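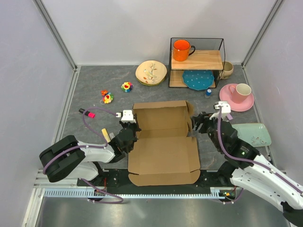 Scoring Two-Arm Box Packing by Stage: A Procedure for Partner Labs

This page explains how to run and score the Cirkholm box task, the two-arm packing test used in our study of stage-based scoring. It is written for staff at partner labs who already have a working pair of arms and a trained policy to test. Setup and calibration are covered in the Brernik bench manual and are not repeated here.

Background

Most reports on packing tasks give a single success rate. A trial passes if every item is inside the box and the box is closed, and fails otherwise. Two policies with the same rate can fail in very different ways. One may never get a firm hold on the first item, while another may pack everything and then crush a flap on closing. The method on this page splits each trial into stages and records the first stage at which the policy needed help or stopped making progress. We call this the first-fault score.

In our own study we scored 177 trials in this way. The order of the policies under first-fault scoring differed from the order under the plain success rate, mainly in the closing stage.

Before you begin

You will need the task sheet, the Prorkgate logging tool (version 2 or later), and two scorers. Scorers should not be told which policy is running. Each scorer works alone and does not see the other's marks until the session has ended.

Check that both arms return to their rest positions without warnings. Start the logging tool and confirm that both arm streams carry the same clock. If the clocks differ, restart the tool and check again.

Step 1. Lay out the surface

Place the items named on the task sheet within reach of at least one arm. Items not named on the sheet may stay on the surface as distractors, provided they are listed in the trial record. Do not remove distractors between trials of the same block. The policy must meet the same degree of clutter each time.

Step 2. Place the box

Set the box at the front center with its lid open toward the front edge. The sheet gives a start angle for each trial. Turn the box to that angle and leave the flaps as they fall. Pressing the flaps flat beforehand makes the closing stage easier and will make your results hard to compare with ours. 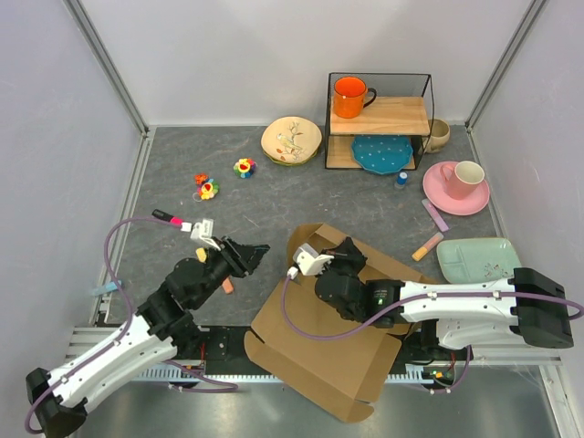
Box angle has a strong effect on which arm does the work, and for that reason it is logged as its own field. With the box square to the front edge, our policies tended to share the work evenly. With the box rotated diagonally, the load often shifts to one side, and an arm may need to reach well over the box, as the right arm does here, with its gripper inside the upper part and its cable looping down across the interior. Scorers should note any moment when a cable touches a flap. Cable contact is not a fault unless it moves the box or stops the arm, but it must be entered in the comment field.

Step 3. Run the trial

Start the policy and do not speak to the other scorer. Each trial has a limit of 3,000 control steps. Stop early only for safety reasons, and mark the trial as void if you do. Void trials are repeated at the end of the block with the same start angle.

Step 4. Mark the stages

Every trial is divided into 3 stages:

Grasp: from the start until an item has been lifted clear of the surface.
Place: from the first lift until all listed items rest inside the box.
Close: from the last release until the lid and flaps are down.

Enter the first stage in which a fault occurs. A dropped item that is picked up again without help is marked as a recovery. Do not go back and change an earlier mark because of what happened later in the trial.

Step 5. Compare scores

After the session, load both score files into Prorkgate. Where the scorers agree, the mark stands. Where they differ, both should view the recording together and agree on a mark. If they cannot agree, enter the earlier stage and flag the trial. Flagged trials are reported separately in the results table.

Reporting

Please report the plain success rate beside the first-fault counts for each stage. Readers will want both. Labs using the Ó Gríofa grasp labels may add them as an extra column, but these labels should not replace the stage marks.

Completed score files should be sent with the task sheet and the distractor list attached. Files for the next round of the comparison are due by the end of July.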